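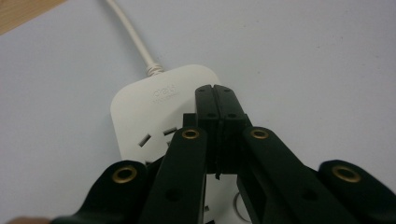
3.2 Case files and charging decisions

We drew the sample from felony files closed by the prosecutor's office in Varnwood County. The clerk's index listed 1000 files in which at least one count had been dropped before trial. We removed files that were sealed on appeal and those with no written charging memo, leaving 385. Each file was read by one coder, and 200 of them were read again by a second coder who had not seen the first set of codes. Disagreements were settled by Miranda.

For every file we recorded the number of counts at filing, the number left at disposition, and the reason given for each dismissal. Where a defendant had several open cases, we treated them as one group, following Kapoor's earlier work on the Driltgate court records. Grouping matters most in homicide cases. Prosecutors there often let lesser matters go – trespass, simple assault, old weapons counts – once the main case is ready for a jury.

Physical evidence was coded from the property sheet only. We noted whether an item was listed, whether it had been tested, and whether it was named in the charging memo. Household items were put in a single class.
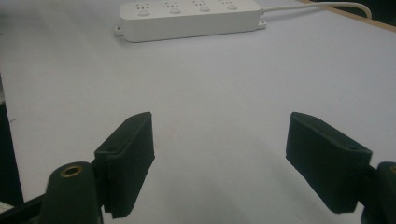
Figure 4. White power strip with cord on a pale grey table.

Reasons for dismissal fell into 9 groups. The largest was a plea in a related case, followed by loss of a witness. Lab delay was named less often than we expected from interviews with defense lawyers. In several files the memo gave no reason beyond "interest of justice," and we kept these as a separate group and did not guess at the cause.

The time between filing and the first dismissal varied widely. Files with a homicide count took longer, and their lesser counts tended to be dropped together, usually in the same month as the final pretrial hearing.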